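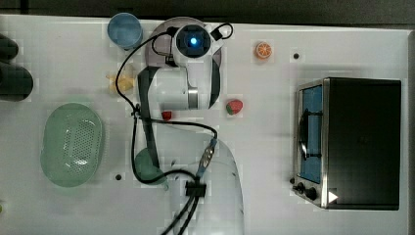 Trorbridge council puts off vote on reserve depot lease

Posted 26 February 2023

Trorbridge councillors have put off a decision on leasing the old Minhas rail yard to the Department of Defence, after a meeting that ran well past its finish time and ended with half the gallery gone home.

The lease would give an Army Reserve transport unit the use of the yard and the two goods sheds on Stavier Road. Twenty-year term, with an option to extend. Council owns the land and has had it sitting behind a chain fence since the freight line closed.

Mayor Loukia Petridis wanted it voted on this month. She didn't get it. Councillor Arsalan Hayat moved to defer until the traffic report is finished and the motion passed by a single vote, with Petridis against.

"We've been talking about that yard for as long as I've been in this chamber," Petridis said afterwards. "There's an offer in front of us. The rent is fair. I don't know what else people are waiting for."

Hayat said he was not opposed to the reserve unit coming to town and was sick of being told he was.

"I've got family who served. I want them here. But you can't run heavy trucks down Stavier Road past the primary school at half past eight in the morning and work it out later. Show me the route, then I'll vote."

What the unit would bring

Under the draft lease the depot would have 61 reservists on its books and five full-time staff. Most training on weekends and one weeknight, with a longer block each October. Vehicles kept on site under cover. No ammunition stored there, according to the papers, beyond what is signed in and out for range days, and the range itself is staying put at Curnon.

That last bit has been the sticking point for some residents, who turned up with a petition of 205 signatures. It asks council to rule out any live firing inside the shire boundary, now or later, and to have it written into the lease instead of a side letter.

Parveen Tanoli, who lives on the corner opposite the yard gates, presented it. She said the neighbours had got most of their information from the back page of a council newsletter.

"A paragraph. Under the green waste dates," she told the meeting. "People are asking me is it a base, is it a prison, is it going to have helicopters. I had to go and read the papers myself and I'm a bookkeeper."

Council officers said there was no helicopter pad in the plans and none had been asked for. They agreed the newsletter notice was short.

Tanoli said later that not everyone who signed was against the depot. A few had told her they would be glad to see the weeds go.

Truck route the main worry

There are three possible routes between the yard and the highway. The shortest is Stavier Road, past the school and the netball courts. The second goes around the back of the showground and over the timber bridge, which has a load limit the trucks would be over. The third means a new gate on the northern side and a stretch of sealed road that somebody would have to pay for.

Who pays is not settled. The draft says costs are "to be apportioned by agreement", wording that got a fair bit of stick from both sides of the table.

Razia Siddiqui, council's infrastructure manager, said the northern gate was her team's prefered option but she wouldn't put a figure on it until the survey was back. Asked whether it would be in time for the next budget, she said she hoped so.

She also confirmed the drainage on that side of the yard is poor and would need doing whatever happened with the lease. It went under twice last winter. The culvert is older than the sheds.

Petridis asked if the survey could be brought forward. Siddiqui said the surveyors were already booked and there was one firm in the district that did the work.

Business mostly in favour

Aqeel Ghauri runs the servo and workshop nearest the yard and spoke for the traders. He said the town had lost the freight jobs, then the bank, and the reserve unit was the first outfit in years that had come asking for space.

"Sixty-odd people in town on a weekend. They need lunch. They need fuel. Some of them'll want tyres," he said. "I'm not going to pretend I don't have an interest, I've got the closest bowser."

He said he'd also had young blokes and a couple of young women in the workshop asking about signing up, who currently face a long drive each way to the nearest depot and don't bother.

Not all traders agree. One written submission, from a bed and breakfast further along Stavier Road, said weekend guests came for quiet and would not come back for trucks. The owner did not attend.

The football club also wrote in, wanting to know if the gravel carpark beside the goods sheds would still be available on home game days. It is inside the lease boundary as drawn. Officers said they would ask, and that a smaller boundary might be possible.

Heritage sheds

The larger of the two sheds is on the local heritage list, the smaller one isn't. The lease would allow internal changes to both, including a new floor and lockable cages, but the roofline and the street side of the big shed have to stay as they are. The historical society has asked for the old station sign to be handed over before any work begins. Council said yes to that on the spot, the one thing all night that went through without an argument.

There was a brief exchange over asbestos. An inspection has been done, the report wasn't in the meeting papers and Hayat wanted to know why. Officers said it was left out by mistake and wil be put up on the council website with the minutes.

What happens next

The traffic report and northern gate survey both come back to council before the lease does. If the vote goes through, fencing and drainage would be first, with the sheds after that. The unit had been hoping to hold its October training block out of the yard. Petridis said that was now tight.

Written comments on the draft lease are open until the next ordinary meeting. Copies at the front counter and the library. Residents on Stavier Road will get a letter this time.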